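1/ Gente, hoje resolvi encarar a gaveta dos talheres. Sabe aquela que só abre se você sacudir? Essa mesma.

2/ Peguei tudo que mora misturado e levei pra mesa, com a toalha azul de leques claros que eu adoro (comprei em July, naquela liquidação da Forkness, e não me arrependo nem um pouco!).

3/ O plano: os hashis e a colher de cabo enfeitado vão morar no porta-talheres transparente com divisória.

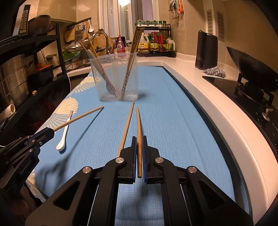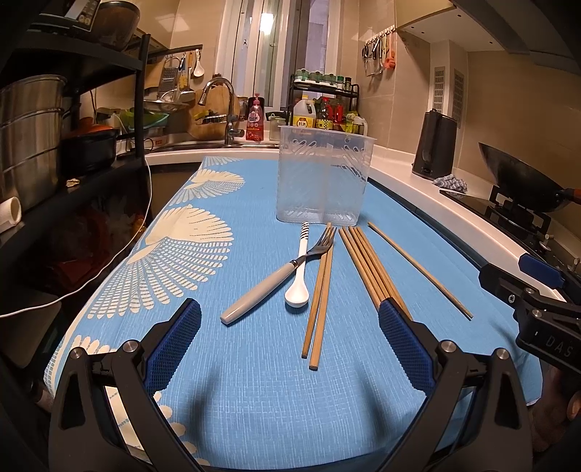 ## A divisão

4/ Minha regra: hashi de um lado, colher e garfo do outro. Já tentei por tamanho uma vez e durou 2 dias, aí voltou tudo pra gaveta.

5/ Hashi de madeira aqui em casa se multiplica, viu? Tem mais claro, tem mais escuro, e eu vivo comendo com um par descombinado. Agora separo por cor antes de guardar.

6/ A colher de cerâmica branca é xodó. Fica com o cabo pra cima, porque a graça dela tá toda na ponta.

7/ Perguntaram do porta-talheres: paguei 50 reais na lojinha da Garcia. Na Barska vi um de inox por 200, lindo, mas prefiro transparente, que dá pra ver a sujeira no fundo antes de virar caso de polícia kkkk

8/ Dica pra hashi de madeira: seca bem com pano e deixa deitado um tempo antes de guardar em pé. O meu já mofou na ponta e foi pro lixo.

9/ Próxima da lista é a gaveta dos potes. Se alguém tiver método pra achar tampa, me conta aqui, por favor!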